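Lost property and where it goes: a term project on Unstead station

Chapter 2. What we found at the counter

The lost property office at Unstead is open 4 days a week and is run from a room behind the ticket hall. Our group wanted to know how long items stay there, who comes back for them and what is done with the rest. The manager, Milagros Ortuño, let us read the paper ledgers and gave us a desk by the window.

The ledgers hold 3,326 entries for the period we studied. Of these, 1,132 are marked as returned to their owners. Umbrellas are the largest group and the least often claimed. Keys come next, followed by single gloves, which the ledger lists under "clothing, other" — this made our first set of totals wrong and we had to redo them.

Phones are usually asked for the same day. Books are hardly ever asked for, even when there is a name written inside.

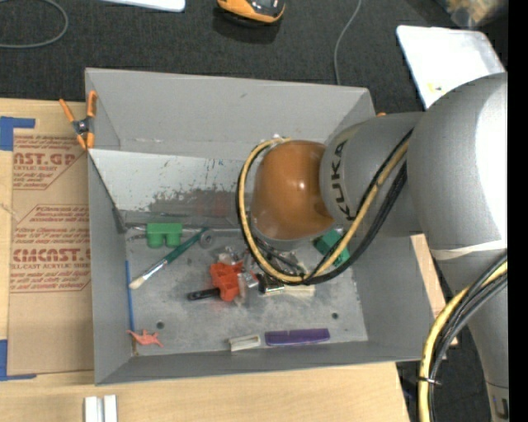 Unstead, August

We spent the second part of the project asking passengers what they would do if they lost something on the train. We stood by the main entrance on a Tuesday from 7.30 in the morning and spoke to 20 people. Most said they would ring the train company. Only three knew that the station had its own office, and one of those had worked there.

The sign for the office is fixed above the door to the left luggage room, and the arrow on it points to the car park. Several people we spoke to had walked past it every day.

We also compared Unstead with Grernow, the next large station on the line. Grernow keeps items for half as long but puts a list on its website each evening. Staff there told us that people telephone with better descriptions after reading the list. We could not check this, as Grernow does not keep a record of calls.

One weakness of our work is that the ledgers were filled in by different people. Some wrote "bag, black" and nothing more. Others gave the make, the contents and the seat number. Where an entry could not be sorted we put it under "unclear" — the full table is in Appendix B, along with the questions we asked at the entrance.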